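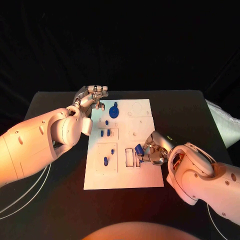

A reader wrote in after my last post to say that a board with knobs and slots ought to be as colorful as possible, a different color for every fitting, or people will lose interest in it. I've thought about that comment on and off all week, usually while doing the dishes. I see the point, I really do. I had a whole page of color ideas at the start, with yellow and green and a rather nice brick red, and I was very fond of it for three evenings or so.

Then I went the other way completely – white board, blue fittings, and that was that.

Posted 20/10/2023

Those of you who have been reading for a while will know the board goes by Plustavus at home, a name that started as a typo on a shopping list and has now outlived the list by a good long time. It is a flat white panel, longer than it is wide, with thin outlines dividing it into sections so that each little job has its own plot of ground. I think of it as a vegetable garden seen from an upstairs window. You have your big showy thing in one corner and your modest rows farther down.

The big showy thing is the round blue knob, with its short post standing up from the middle. I drew that corner first and then spent far too long trying to move it. Everyone who walks past wants to put a hand on it (me included, with a mug in the other hand), so it needed elbow room, and the corner gave it more than anywhere else did.

The slots are a different sort of pleasure. There are two narrow ones next to each other, and getting their proportions to look right on paper took me most of a rainy Sunday. Too wide and they look like a mail slot. Too close together and your eye reads them as one thing. I cut them out of cardboard first, and I'd recommend that to anybody, even if your kitchen floor ends up looking like mine did.
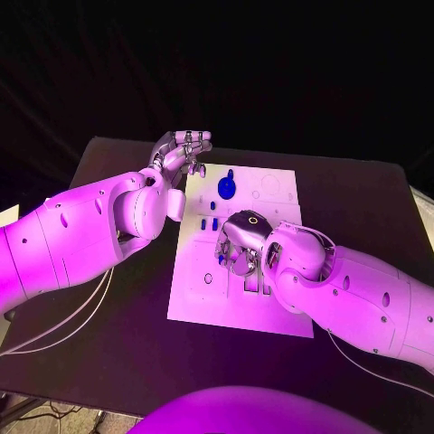 What goes under it

I never gave the table a thought until I had a white panel and nowhere good to put it. My own kitchen table is pale and has a busy grain, and on it the thin outlines simply melted away. On a dark tabletop, with black cloth hung behind, the board has a proper edge again, and I can look at it without squinting. My cloth at home came out of the remnant bin at Masar and cost less than lunch.

Things I'd still change

The outlines could be a touch heavier. I like them fine and quiet, but under colored light they get shy, and I'd rather they spoke up. I'm also not finished with the spacing. There are 19 sketches in the folder now, and the latest one moves the slots a little and then, on the back, moves them home again.

As for the colors, I've kept that first page. The brick red may yet get its turn on a smaller board in November, when the evenings are long and I've run out of blue.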